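Castley Chairs – read me first

Last updated September 27, 2018

Hi! If you've found this folder you're probably after the chair-moving demonstrations we collected for the Norkine base, so this is me trying to write down everything I'd otherwise have to tell you over coffee. I'm the one who sorted the files, so if a label is wrong it's my fault and you should tell me. Frans Stevens did most of the demonstrating, and he has the patience of a saint.

What's in it

550 demonstrations of one job: walk up to an office chair, get both hands on the backrest, and move it. There are two ways we taught it. The bigger part is by hand, where a person wears the head camera and does the job with their own two hands. The smaller part, 45 of them, is by remote control, with somebody driving the Norkine base and both arms from the Sasirby console. Same office, same sorts of chairs, same brown-ish carpet that every colour-based floor detector we own hates.

Each demonstration lives in its own folder with the head video, the hand tracks (or the joint log, for the remote ones) and a short text note. The notes are uneven. Some say a lot about the grip and some say "fine".

The by-hand part

The rule we gave people was simple enough. Keep your hands where the camera can see them, palms on the top of the backrest, and push or pull with both arms together. Long sleeves are OK. We did wonder about that for ages, as the wrist tracker had a habit of losing the spot where the cuff starts, but the newer tracker copes much better and I didn't want everybody rolling up their sleeves in November last year when the heating was on the blink.

Chairs that are tucked in under a desk are filed under "parked". For these the hands go on from behind and the desk edge is the thing the robot has to learn to respect. The two hands don't have to match. One flat and one gripping is perfectly good data, and I'd rather have that than people copying a pose off a poster. 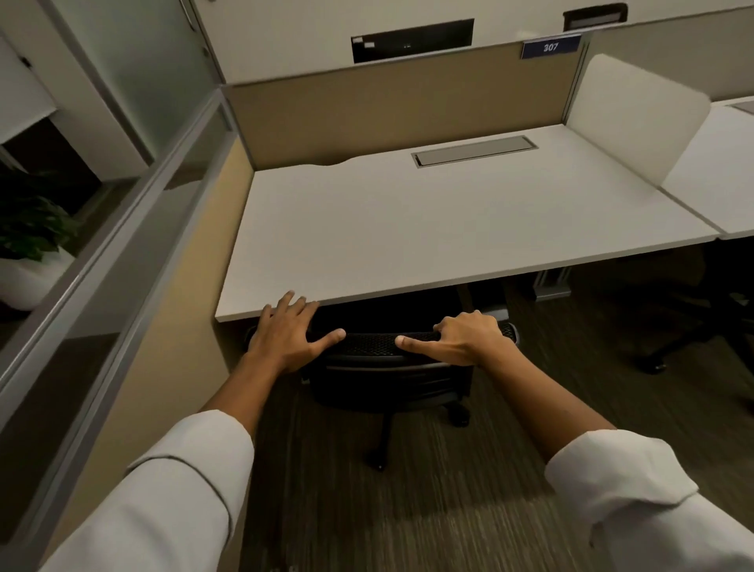
Keisha Nguyen-Tran wrote back after the first draft of this file to ask why we let people choose their own grip at all, when the Norkine hands can only manage a couple of them. Her point was that we end up throwing detail away when the hand tracks get squashed down to what the robot can do, so why not teach the robot's grip from the start?

Fair question, and we went back and forth on it. Where we landed: people who are told to hold their hands like a robot get slow and stiff, and the arm paths go funny. The arm paths are the bit we most want. So the hands stay natural, and the script called squash_grip picks the nearest robot grip afterwards. It keeps the original track too, so if you get better hands one day you can start over from there. Keisha still thinks I'm wrong and you may want to ask her side of it – she's done more of the retargeting than I have.

The remote part

Driving the arms from the console is a lot harder than it looks. You're watching a flat picture, there's a small lag, and you can't feel the backrest when you touch it. My own first tries were awful (I've left 5 of them in, marked "learner", in case somebody wants to study bad driving). The trick that helped me most was to bring the left hand in first, let it settle, and only then go looking for the right side with the other one. If you bring both in at once you'll spin the chair on its base, guaranteed.

Speeds in the remote part are way lower than in the by-hand part. Please don't mix the two without rescaling the time, or you'll get a policy that can't decide whether it's in a hurry. We found that out the slow way.

Out in the open

The other big group is "aisle", for chairs standing out on the carpet with room to roll. Swivel is the headache in this one. An office chair turns when you push it off-centre, and people correct for that without thinking, with a bit more weight through one palm or the fingers hooked over the top on one side. Those little corrections are gold for training, so don't smooth the hand tracks too hard. I use a light filter and leave it at that.

Other chairs in view are not labelled. If your planner needs them as obstacles you'll have to run your own detector, and be warned that black chairs in dim light fool the one we tried about as often as not. Glass partitions are worse.
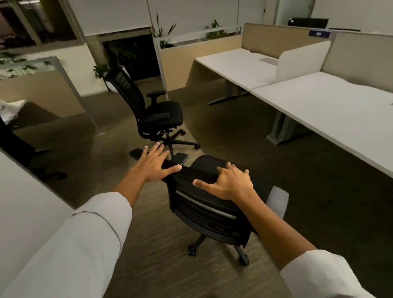
How it's split

28 demonstrations are held back for testing, picked so that both "parked" and "aisle" are covered and so are both ways of teaching. Everything else is for training. Please don't tune on the held-back ones. I know it's tempting, I've done it, and then my numbers meant nothing and I had to explain that in a meeting.

Things that are wrong with it

It's one office. A robot trained only on this will think all chairs have wheels, and ours tried to roll a kitchen stool.

Lighting changes a fair bit through the set and I haven't logged it.

There's no force data in the by-hand part. We looked at the Priedītis gloves for that, but they hid the fingers from the tracker, so we gave them back.

Some folders have the sound left in. Frans hums. If you're sharing clips outside the group, strip the audio first with the script in tools.

Using it

Go for it, inside the Castley project or with anyone you're working with on it. Desk number plates turn up in the videos, so check with me before anything goes on a public page. If you add demonstrations, start a new numbered folder and don't rename the old ones, please, the loader is very fussy about names and I'm scared to touch it.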